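3.2 Sites and serving practice

Drinks intake was recorded at two residential homes, Fluden and Plurnmont, which buy from the same supplier but run their dining rooms differently. At Fluden, cold drinks are put out at 10 a.m. and again at 3 p.m. At Plurnmont they are left out all day. Both homes offered the two flavored drinks used in the study, Min and Rato, next to plain water.

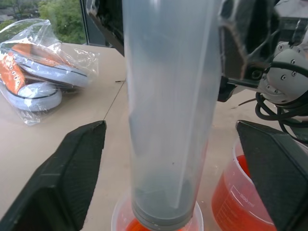 Residents were free to choose any drink and to change their choice between rounds. Staff wrote down the drink, the time and the amount left in the cup. In all, 82 residents took part, and 1,647 servings were logged over 4 weeks. Servings with no amount written down were left out of the intake totals but kept in the counts of flavor choice.

Weekend rounds were handled by a smaller team – this mattered mostly at Plurnmont, where the afternoon entries were sometimes made in one batch after dinner. We marked these entries as late and ran the main comparison with and without them.
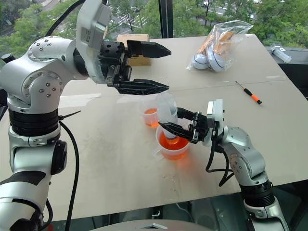
Figure 2. Clear plastic cup, held tilted downward.

Daily intake was worked out per resident, then averaged by home. Residents with fewer than 60 percent of their expected entries were dropped from the averages. Tea and coffee were logged on a separate sheet and are covered in Section 3.4.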